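Cledow brings its reusable tumblers to Altmont

Cledow, the supplier of tableware for canteens and small cafés, announces today that its range of plastic tumblers will be available in Altmont from July. The tumblers will be sold by our partner Pacheco, in the shop and also by telephone order.

The range has translucent colours, and purple was the most requested one during our trial in spring. In this trial, 2339 tumblers were given to canteens and school kitchens. The tall, slightly tapered form is made for a small hand as well as for a big one. 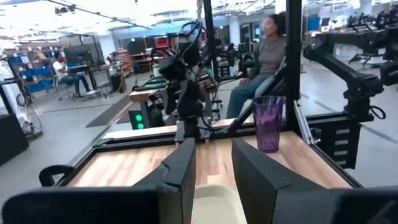
Customers can order in boxes of 96 pieces. For smaller places, Pacheco will also prepare a starter set with 2 colours. Orders of more than 300 tumblers are delivered without cost inside Altmont.

We advise to wash the tumblers before the first use and to let them dry standing on a cloth. Scratched pieces can be returned to the shop, where they are collected for recycling.

The first orders will be accepted on Tuesday from 9 in the morning. Price lists and samples can be requested at the Pacheco shop in Altmont.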